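Tea morning, 2nd October. Thanks to everyone who baked, poured or just turned up and ate!! We raised £500, every penny to the roof fund. Faustine Gilbert's ginger loaf gone by eleven, so more of that in November pls. Still short of urn-carriers and washers-up, names to Hường Lương by the end of the month. Raffle ticket 48 not claimed yet, it's a nice one.

We use cookies to improve your visit. OK / Manage

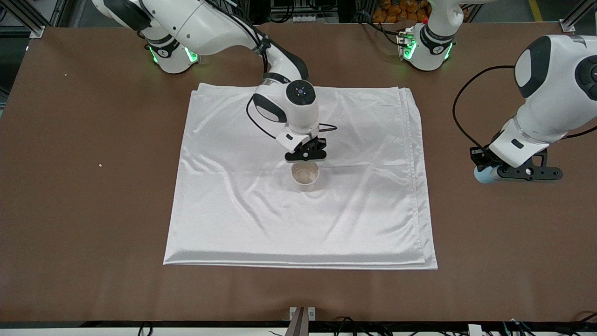 Issue 50 | p. 2

Lost proprety: one green scarf, one umbrella. Ask Sille at the hall.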